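What Happens to a Thrift Store Sweater? My Semester With Stidum
Sun-ja Moon, Intro to Material Culture, final report

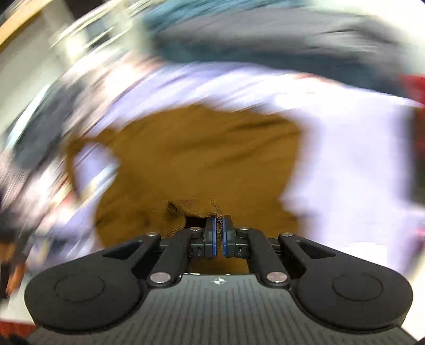
So my original plan was to write about fast fashion in general, which Professor Raptis told me (kindly!) was a topic for a whole shelf of books. She asked what I'd touched that week that somebody else had owned first, and I was wearing the answer, a green cardigan from Stidum, the thrift store two blocks from my dorm. I switched topics that afternoon.

Stidum let me hang out in the sorting room from opening until lunch, and the manager, Tadeo Garrido, gave me their intake log for December. They took in 4000 pieces of clothing. Of those, 1795 went out on the sales floor and 866 were sold before the month ended. I really thought more would sell, but Tadeo said winter is slow once everybody has spent their gift money.

The part I got hooked on was pilling, those little fuzzy balls you get under the arms. Sorters check for it first on knits, and a bad case sends a sweater straight to the rag bin. I bought 8 sweaters out of the reject pile (a dollar each, my whole research budget) and went at them with a comb, a razor and one of those battery shavers. The shaver was the easiest. The razor put a hole in a very nice gray turtleneck and I'm still sad about it. Blends with acrylic in them were the worst to clean up, and the fuzz just hangs on. The one pure wool sweater came out looking great and my roommate has already claimed it.

I also interviewed In-ho Kong, who has been sorting there since high school. He goes by feel more than by the label, and he let me try it blind with my eyes shut. I mixed up cotton and rayon constantly.

If I did this over I'd follow the rag bin too! Tadeo says it goes to a buyer called Drorkanari, but they never answered my emails, so the far end of the story is missing from this report. I'd also wash everything twice before combing, and weigh the fuzz, which Min-kyu Ham suggested at my draft presentation when it was already in the trash.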